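How I Cleaned and Refreshed Our Old Wood Floor Without Sanding It

Posted 7/15/22

I put this off for so long that my sister stopped asking. We moved into the place in Nultville with wood floors in every room, and after a few years of chairs, boots and one very enthusiastic puppy they had gone dull and sort of gray along the walking paths. I got a quote for a full sand and refinish and went straight home to look up other options (the quote was 325 for the smallest room, and they wanted the stairs too!).

So in May I did it myself, one room per weekend, and I've been getting questions ever since. My neighbor Jabari Muriithi wants to do his whole downstairs, so I promised I'd write the thing out properly.

First, check what you've got

This method is for floors that already have a finish on them that's worn but mostly still there. It won't fix deep gouges, black water stains or bare wood.

Put a few drops of water on the worst spot and go make coffee. If the drops are still beading when you get back, you're good to go. If they've soaked in and left a dark patch, the finish is gone in that spot and you're looking at a bigger job.

Also find out if anybody has ever used wax. Rub a hidden corner with a bit of mineral spirits on a white rag. If you get a yellowish smear, that's wax, and a new coat of finish won't stick to it. Stop there and deal with the wax first.

What I used

A vacuum with a soft brush head
Two flat mops, one for washing and one for rinsing
Floor cleaner with no wax or oil in it
200 grit sanding screen on a pole
Water-based floor finish in satin
A lambswool applicator pad
Painter's tape and a pile of old T-shirts

I bought the finish at Aguiar, the hardware store out by Erkirbridge, and had a long talk with Belmiro at the paint counter about satin versus gloss. Go satin. Gloss shows every crumb.

Step 1: Clear the room and vacuum twice

Get out whatever you can carry. Anything too heavy goes to one end, and you do the floor in two halves. Then vacuum along the boards, and again across them. The dirt that ruins a new coat is hiding in the seams, so go slow! 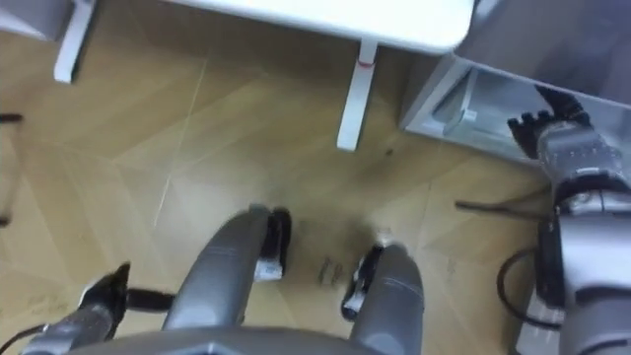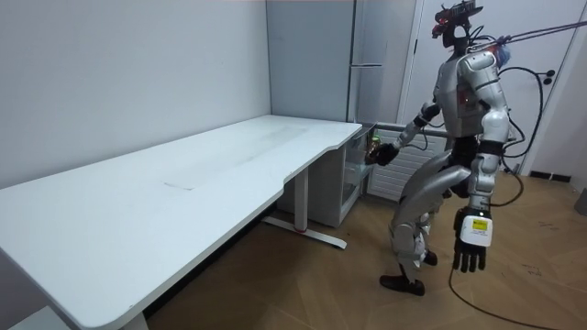
Step 2: Wash, rinse, wait

Mix the cleaner weaker than you think you need. Your mop should be damp, never dripping - water sitting between boards is how you get cupping. Work backward toward the door in strips as wide as your arm will reach, and change the water as soon as it looks like tea. I changed mine a lot.

Rinse with the second mop and plain water, then leave the room alone overnight. I tried to rush this in the hallway and ended up with cloudy streaks that I had to rub out and do over.

Step 3: Scuff it up

You're only taking the shine off so the new coat has something to grab. Light pressure, always with the grain. I started out with a 100 grit screen and could see scratches right away, so please learn from me and stick to the finer one. Vacuum again, then wipe everything down with a barely damp T-shirt. You'll think you got all the dust the first time. Wipe it again.

Step 4: Put down the finish

Tape the baseboards. Turn off the fan and the AC, and shut the windows while you're spreading. Stir the can gently, don't shake it, or you'll be chasing bubbles across the floor all afternoon.

Pour a thin line along the far wall and pull it with the pad in one long stroke, end to end. Overlap each pass a little while the edge is still wet. If you spot a missed patch after it starts to set, leave it for the second coat. Going back over it makes a drag mark that you will see every single morning.

I did two coats, with the wait printed on the can in between, and a quick scuff before the second one. My room took a bit more than half the can per coat.

Step 5: Stay off it

Socks only the next day. Furniture went back after three days, with new felt pads on every leg, and I kept the rugs rolled up for two weeks. The dog stayed at Celeste's and came home fatter.

My total for the first room was 56 for the finish and pad, plus the cleaner, which I already had under the sink. I still have the stairs to do, and I'll add a note on those when I've worked out how to get to bed while they dry.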